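How I compare gripper fingers with a button box

I had two sets of fingers on my bench last May, one from Prako and one from Urkeck, and I couldn't decide between them by squeezing foam blocks. Pushing a button told me a lot more! You need a lit push button in a small enclosure, a wrist camera and a free afternoon.

First, tape the box down. Mine slid a little on every press and I blamed the arm for an hour. Then close the gripper, jog the tip over the button and save that spot as your hover pose. Check it on the wrist camera, and leave a bit of the red showing so you can tell if you've drifted.
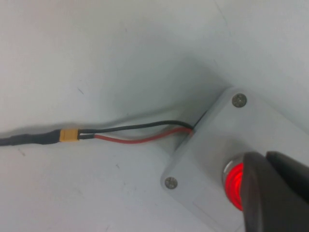
Keep the wires on the far side from where the arm comes in. I also leave the connector out in the open, so I can unplug the box without reaching under the gripper.

Now write a loop that goes down, waits, and comes back up to the hover pose. I run 300 presses per set of fingers and log every miss. Start slow – really slow – and watch the first few with your hand on the stop.

When you swap fingers, teach the hover pose again from scratch. Lena Pawlak reused hers with a longer set and drove the tip straight into the lid (the box lived, the finger didn't). Save each pose under the name of its fingers and you can go back to the old set any time.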